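Notas do orador — Garra de mão para recolha de demonstrações: projeto do clube de robótica
Sessão da tarde, sala 2. Vinte minutos mais perguntas.

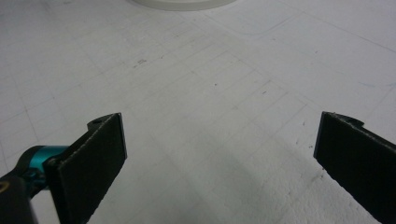 Garra aberta sobre o tampo quadriculado, dedos com revestimento escuro.

DIAPOSITIVO 1 — Título
Deixar o título no ecrã enquanto as pessoas se sentam. Apresentar o projeto numa frase: uma garra operada à mão, com câmara, para gravar tarefas de mesa e treinar depois o braço Kornari do laboratório. Referir que a equipa é de alunos do terceiro ano e que o trabalho começou em outubro.

DIAPOSITIVO 2 — O problema
A prova Sumondale pede que o braço pegue em objetos de altura e diâmetro desconhecidos e os coloque numa zona marcada. No ano passado programámos as trajetórias ponto a ponto. Cada objeto novo obrigava a refazer a sequência.
Este ano gravamos a tarefa feita por uma pessoa com a garra na mão. A câmara vai montada na própria ferramenta, portanto a imagem gravada e a imagem que o braço vê têm a mesma geometria.
Não entrar aqui em redes neuronais. Fica para o diapositivo 6.

DIAPOSITIVO 3 — A ferramenta
Voltar à fotografia, se alguém tiver chegado depois. Apontar os dois dedos planos, frente a frente, e a peça azul-esverdeada do lado esquerdo, com o parafuso preto junto ao dedo.
Dizer que a câmara tem de ver sempre as extremidades dos dois dedos. Se um deles sai do campo, a abertura deixa de poder ser estimada pela imagem e o episódio é rejeitado.
Revestimento: testámos borracha lisa, borracha estriada e tecido. A borracha agarra melhor, mas colava às peças leves na largada e o objeto rodava. Com tecido a força de aperto tem de ser maior e a largada é mais limpa. Optámos pelo tecido. As fibras soltam-se nas arestas — inspecionar antes de cada série e aparar.

DIAPOSITIVO 4 — A superfície
A quadrícula serve para verificar a escala e detetar deriva na estimativa da posição. As linhas são claras de propósito. Na primeira versão eram pretas e o modelo aprendeu a alinhar-se por elas, o que falhava noutra mesa.
Manchas e riscos: não limpamos o tampo entre séries. Na fotografia veem-se algumas marcas escuras pequenas.
Iluminação difusa. A sombra da ferramenta continua a cair entre os dedos e não tentámos eliminá-la, porque o braço faz uma sombra parecida.

DIAPOSITIVO 5 — Protocolo de recolha
Ler a lista devagar:
— abrir a garra por completo antes de iniciar a gravação;
— aproximar a velocidade constante, sem correções bruscas;
— fechar, levantar, transportar, pousar, abrir;
— recuar até o objeto ficar livre dos dedos e só então parar.
Meta por tarefa: 100 episódios válidos. Até março tínhamos 325 no total, repartidos de forma desigual. A tarefa de empilhar está atrasada.
Os ficheiros passam pelo programa Mazza, escrito por nós, que corta o início e o fim parados e assinala perdas de imagem.

DIAPOSITIVO 6 — Treino e resultados
Treino de 2000 épocas no computador do laboratório Selgate, durante a noite. O erro de validação estabiliza muito antes; mantivemos o valor para comparar versões.
Pegar e pousar: funciona com objetos centrados. Junto às bordas do tampo o braço para cedo demais. Empilhar: ainda sem resultados que se possam mostrar. Dizer isto claramente, vão perguntar.
Se o vídeo não abrir, passar à frente.

DIAPOSITIVO 7 — Trabalho seguinte
Episódios com partida em posições extremas. Segundo par de dedos, mais estreito. Calibração automática da abertura no início de cada gravação.

PERGUNTAS PROVÁVEIS
Porque não teleoperar o braço? Só há um e está partilhado com a disciplina de Controlo. A garra de mão grava-se em qualquer mesa.
Há sensor de força? Não. O aperto é inferido pela abertura dos dedos.
Os dados vão ser publicados? Depois da prova, com os episódios rejeitados numa pasta separada.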